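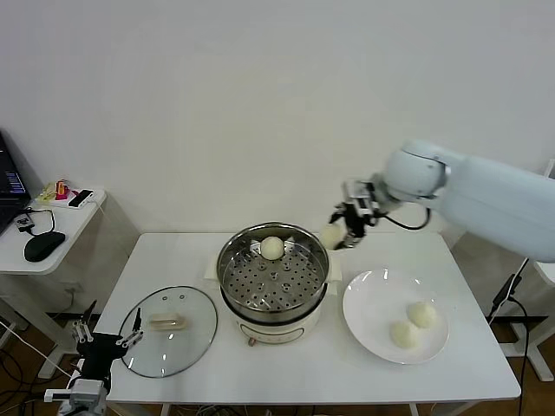
Steamer, plate and lid on the table

Stosley stone row: frequently asked questions

What is the Stosley row?
A line of standing stones on open moorland, running roughly north-east to south-west over a length of 371 metres. The northern end finishes at a low cairn. The southern end has no marker.

How many stones are there?
The survey lists 48. This figure includes fallen stones and stumps, but not packing stones or loose slabs.

How old is it?
Around 3000 BC is the date used on this site. It rests on charcoal from one socket, so it dates the filling of that socket and not the whole row. The cairn may be later.

Does the row point at a star or at the sun?
The survey did not find a good case for either. The line bends twice, and the bearing changes depending on which stones are used. A midwinter sunset line can be drawn through the southern section – it misses the cairn.

Who carried out the survey?
Killian Ferrand, over two seasons. The stone numbers used here are his. The older Procházka numbers start from the opposite end, and a table for converting between them is in the appendix to the report.

Are bearings given from true north or magnetic north?
True north. Bearings in the Procházka plan are magnetic and need correcting before they are compared.

What does "2579" mean on the plan?
It is the reference number of the site record. It is not a height or a distance.

Can I visit?
Yes, on foot. The path from the Jornau gate crosses wet ground after the second stile. The gate is locked at 6 pm from October. There is no access on Thursday, when the neighbouring range is in use.

May I take rubbings or use chalk on the stones?
No. Lichen cover is part of the record. Photographs taken in low side light show the tool marks better.

Is the row linked to the circle at Ono?
Not as far as is known. The stone type differs – Ono is sandstone, Stosley is granite – and no track between them has been traced.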